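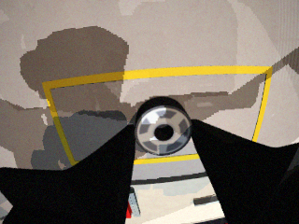
Astuno F2 Replacement Finger Set

Two-piece finger set for the Astuno F2 parallel gripper. Fits all F2 bodies built from July onward, including units supplied in the Sorkano bench cell. Sold in pairs only. Left and right fingers are matched at the factory and should be changed together.

Part number: 1560
Finish: black
Tip shape: tapered, angled inward
Intended parts: small cylinders, rings, bearings and other short round parts
Supplied with: two fingers, four mounting screws, setting card

Fitting

1. Send the arm to its service position and switch off the gripper supply.
2. Remove the old fingers, two screws each. Throw the old screws away.
3. Wipe the mounting faces with a dry cloth. Any grit left here will show up as a tip that sits high on one side.
4. Fit the new fingers finger-tight, close the gripper by hand, and bring the tips level with each other.
5. Tighten the screws evenly, switch on, and run the homing routine.

Setting the grip

Round parts should be held by the tips, one on each side, with the end face left clear for the wrist camera. If the part rolls or tilts as the fingers close, the tips are uneven. Go back to step 4. Don't try to cure it with more force — that only wears the tips faster.

Cells that run the Barbu simulator need the finger model updated as well. Load model 1113 from the tool library and run a test pick before you move the program to the real arm. The yellow target outline stays where it was, so place positions don't need to be taught again unless you have changed the finger length.

Care

Check the tips once a shift for nicks and rounded edges. Clean with a soft brush. Oil on the tips will cause slipping, so keep them dry. Replace both fingers if either one is bent, even if the cell still seems to pick well.

Related parts

Mounting screws, pack — 655
Setting card — 31

Order through Kitudov Parts and Service. Please have the gripper serial number ready.

Page revised December 2023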